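The **fruit basket**, in its domestic sense, is a small open container kept on a table, bench or desk for the purpose of holding fruit. It is distinct from the gift hamper of the same name, which arrives wrapped in cellophane and contains a pineapple that no one has asked for.

## Form

Woven cane and willow were long the usual materials. Moulded plastic versions copy the look of the weave faithfully, including the gaps, which let air move around the contents and let crumbs out onto the table. Colour is a matter of taste, though yellow has kept a steady following among people who also buy bananas.

Makers have seldom agreed on size. The Lepik catalogue listed its smallest model, the Lisa, at 152 millimetres across the rim and described it as suitable for "the family's fruit". The family in question was presumably a small one. A deeper basket, the Jullby, held more but hid whatever was at the bottom, sometimes until September.

## Placement

The traditional site is the middle of the dining table, from which the basket is moved at every meal and to which it is not always returned. With the spread of the home office it has migrated to the desk, a surface designed for paperwork and now largely given over to snacks. Plain white desktops are often favoured for the purpose - they show every mark, and so encourage a certain honesty about juice.
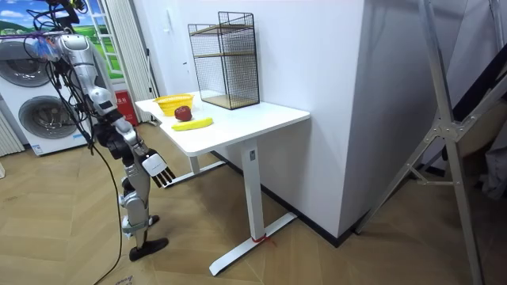 *A yellow basket, an apple and a banana on a white desk.*

Fruit is commonly found beside the basket instead of in it. Lawal Igwe, in his household manual *The Estemum Table*, calls this arrangement "the satellite position" and treats it as a stage in the life of any piece of fruit, falling somewhere between the shopping bag and the compost. His co-author, Tanko Ekwueme, added a footnote saying that it was just untidiness. The footnote was removed from the 2nd edition.

## Contents

Apples and bananas make up the standard household pairing. They are poor neighbours: ripe apples give off ethylene, which hastens the ripening of bananas, and a banana left against one may go from green to freckled sooner than its owner had planned. Igwe recommends a gap between the two of 15 centimetres. Ekwueme recommends eating the banana.

Citrus is more forgiving, but a lemon in a fruit basket is generally regarded as decoration.

## See also

- Fruit bowl
- Gift hamper
- Banana bread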